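Tveit workroom notebook, June
Entry by Marjatta Harju

Continuing from the bin entry. Ragnvald wants the sorting station for children's knitwear fixed before the next lot comes over from Jirside, so this entry covers the table, the bin, the fold and the count per bin. Numbers for adult sizes are not touched and stay as in the spring pages.

Lot in question is the Numska return lot, 500 pieces, mixed knit and jersey, sizes not separated. Condition on receipt was acceptable. Most pieces had been folded once by someone and then compressed, so there are set creases across the chest that do not match any fold we use. I steamed the first 55 and stopped. Steaming takes longer than folding and the crease is inside the second fold anyway. Remaining pieces go through unsteamed.

Table first. We have been arguing about covering it. The case for a cover is snagging: loose-gauge knits catch on anything rough, and a pulled loop on a child's sweater means the piece goes to seconds. The case against is that a cloth cover creeps when garments are dragged across it, and the fold line drifts with it. I ran a nylon stocking over my hand and dragged it along the full top, with the grain and across it, to find rough spots. Two catches, both on the long edge, none on the face. Sanded those with fine paper and repeated the test. No catches.

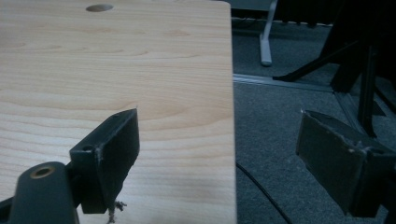

Decision is to leave the top bare. I prefer a pale top for light work because stray fibers in dark colors show up on it and can be picked off before they end up in the next fold. Pale fibers are harder to see and I have no good answer for that apart from wiping down between colors. The small oval hole near the edge stays open for now; I would like a flush plug in it, as a drawstring end will find any opening given enough garments. The streaks in the grain run more or less horizontally across the board and are no use as a folding guide, since they wander. If we want a guide line it has to be drawn or taped. Ragnvald is against tape (residue). I am against pencil (transfers to white jersey). Left open.

Finish: none applied by us. Oil is ruled out on account of staining. Water-based varnish would be possible but the top would be out of use while it cures, and there is no second table of the right height.

Height was checked with both of us standing. Ragnvald is taller and would like it higher. I would not. Blocks under the feet were tried for part of the morning and removed at 11:40, as the table rocked on the carpet with the blocks in.

Fold, as settled:

Lay the piece face down, collar away from you. Bring each side in so the side seam reaches the middle of the shoulder. Sleeves go straight down along the body, not crossed. Fold the hem up to one third, then over again to meet the collar. Turn face up. The collar must be readable from above, with the size tag accessible without unfolding.

The tag requirement is the one people miss. On several Numska pieces the tag is sewn into the side seam and disappears inside the first fold. For those, leave the lower corner turned out until the bin has been checked, then tuck it. Ragnvald suggested a separate paper slip per bin. Tried it, the slip slides under the pile. Dropped.

Striped pieces need one extra check. With vertical stripes the fold shows immediately if it is off, because the outer stripe narrows toward one end. That makes them good for practice. Anyone new to the station should start on stripes and go to plain colors afterward. Horizontal stripes tell you nothing about the side folds, only about the hem.

Bins. The Lerport bins were compared against the older gray crates. The crates hold more but have ribbed floors, and the ribs print through onto jersey if the bin is left standing overnight. Lerport bins go in, crates go back to general storage. Washed one Lerport bin in warm water with plain dish soap, rinsed, dried with a lint-free cloth. No color came off on the cloth.

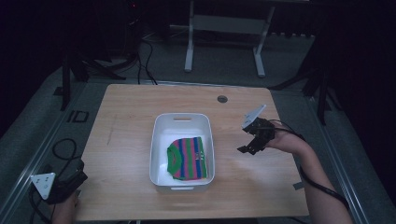 How many pieces go in one bin? Three stacks side by side for the small sizes, collars all facing the same way, and stop filling when the top of the pile reaches the lower edge of the handle slots. Anything higher and the fingers push into the top garment when the bin is lifted, which undoes the fold.

For thick knits the limit is by height only and the stack count drops to 2. Do not press the pile down to get one more in. I did this on a trial bin and the bottom pieces came out with the same sort of crease the lot arrived with.

First piece placement matters more than I expected. If it goes in off square, everything above it leans and the stack falls against the wall as soon as the bin is carried. Walls are slightly flared, so a stack pushed against the wall will not stand straight either. Leave a finger's width at the base.

Lint: brushed the trial bin out after each color change. Static is noticeable on dry afternoons and the fibers climb the walls. A barely damp cloth fixes it, but wait until the plastic is dry before loading.

Open points:
- Plug for the hole. Ragnvald to check what we have in the hardware drawer.
- Guide line, tape or pencil or neither.
- Ask Jirside whether they can stop compressing the lots before transport.
- Seconds pile needs its own bin and a label.
- Rerun the stocking test after a week of use, both long edges.

R.A. added in the margin: third fold too tight on the smallest sizes, try fold in half there. Will test on the next ten pieces and write it up here.

Tveit workroom notebook. Questions to M. Harju or R. Amundsen. Copyright Tveit. Back to top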